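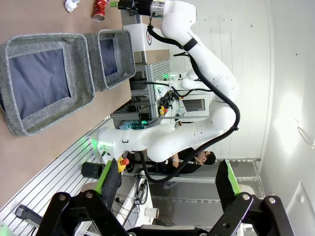
Learning to swim at 41

My swimming costume had been in a drawer so long that the elastic made a sort of crackling noise when I pulled it on. I should have taken that as a sign. I wore it anyway for my first lesson at Jangate baths, and spent the whole half hour with one hand holding up the back of it, which is no way to learn front crawl.

A few of you asked after my last post how a grown woman gets to 41 without being able to swim. Easily! We lived nowhere near the sea, the school pool was shut for repairs for the two years when my class should have gone, and after that I just got very good at sitting on the edge with my feet in. I've been on plenty of beach holidays. I can do a really convincing stroll into the water up to my waist, stand about looking thoughtful, and stroll out again.

Anyway, I signed up in October, on a wet evening when I'd been feeling sorry for myself, and I'm now far enough in to have opinions.

The first lesson

There were six of us in the shallow end, all adults, all pretending to adjust our goggles. Our teacher is called Costel Pop and he has the calmest voice I've ever heard. He could read out a parking fine and you'd thank him. He had us all put our faces in the water and blow bubbles, and I remember thinking, is this it, is this what I paid for? Then I tried it and came up coughing after a second and a half.

I hadn't realised how much I hated having my face wet. I wash my hair with a flannel over my eyes, always have, and it had never crossed my mind that this was a bit odd. So my homework for the first fortnight was to stand in the shower and let the water run down my face while breathing out through my nose. My daughter could hear me humming through the wall and thought I'd taken up something spiritual.

By the third lesson I could float on my back, with Costel's hand under my shoulder blades and then (he didn't tell me, the sneak) without it. I was staring up at the ceiling with my ears full of water, and it was so quiet. I'd have stayed there all night if the aqua aerobics lot hadn't been waiting to come in with their foam dumbbells.

Kit, since people always ask

You need very little. I bought far too much.

The costume got replaced straight away, with a plain black one, higher at the neck than I'd normally go. I can jump in wearing it and everything stays where it was put. It's a Stullero, bought in the sale, and it's held its shape so far.

Goggles took me three tries. The first pair leaked, the second pair left me with rings round my eyes until lunchtime the next day, and the third were children's ones, bright orange, which fit perfectly because I have a small face. I no longer care what they look like.

I've got a silicone hat that pulls my hair out in clumps and a cloth one that doesn't keep anything dry but is lovely to wear. I use the cloth one. Flip-flops, yes, the changing room floor is not something I want to think about. Two towels, one for me and one to stand on. And a pound coin for the locker, which lives in the bag permanently and must not be spent on anything, however badly you want a coffee. I've learnt that the hard way too, sitting on my own clothes at the poolside to keep an eye on them.

What I didn't need was the nose clip, the ear plugs, or the waterproof MP3 player I bought at midnight. I can't swim and listen to music. I can barely swim and remember which arm is next.

Breathing, my old enemy

If you're learning as an adult I'd put money on this being the bit that gets you. Legs I could do. Arms, fine, a bit windmilly. But turning my head to breathe threw everything out, and for weeks I did what Costel politely calls "the submarine", where I'd swim eight strokes on one lungful and then stand up, purple, in the middle of the lane.

I was holding my breath under the water and then trying to breathe out and in during the tiny moment my mouth was clear. There isn't time! You have to be letting the air out the whole while your face is down, a steady stream, so that when you turn there's only the breathing in to do. He'd told me this in lesson one, with the bubbles. I'd nodded. It went in properly some time after Christmas.

The other thing was looking up. I kept lifting my whole head like a dog fetching a stick, and my legs sank every time. Now I try to keep one goggle in the water as I turn. I still swallow a fair bit of the pool, but I don't stop for it any more. 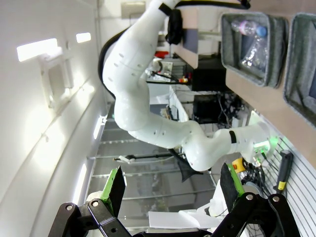

Can you really learn to swim as an adult if you're frightened of water?

I was properly scared and I've managed it, slowly, so I'd say give it a go. Look for a class that is only for adults and keeps to the shallow end at first, and tell the teacher you're nervous before you get in. Costel let me stay where I could touch the bottom until I asked to move. If a teacher hurries you, try a different one.

The length

So, the reason for this post. On February 5, 2024, I swam a whole length. Shallow end to deep end, no stopping, no submarine. A very elderly man in the next lane overtook me doing breaststroke with his head right out of the water, chatting to his wife. I didn't mind one bit. When I touched the wall I hung on to it and looked down, and the bottom was miles away, and I felt sick and thrilled in equal parts. Then I had to get out by the ladder and walk back, as there was no chance of me doing it again.

I told everyone. I told the girl on the front desk, who gave me a free hot chocolate from the machine. I told my sister, who swam for the county and has been very sweet about all this. She said "a whole one?" without any side to it at all, and then she rang our mum.

What's next

The spring course is at Tikgate, as Jangate is closing its pool for retiling. It's a bus ride further but the changing rooms are meant to be warm, which would be a first. We'll be doing breaststroke legs. I've tried them holding on to the side and I seem to go backwards.

My sister wants to take me to the Rivera lido in the summer, which isn't heated. I've said I'll think about it. I looked at the photos on their page and everyone in them was wearing a woolly hat.

If anyone has a tip for getting the chlorine smell out of hair, please leave it in the comments. I've tried vinegar, and now I smell of chlorine and chips.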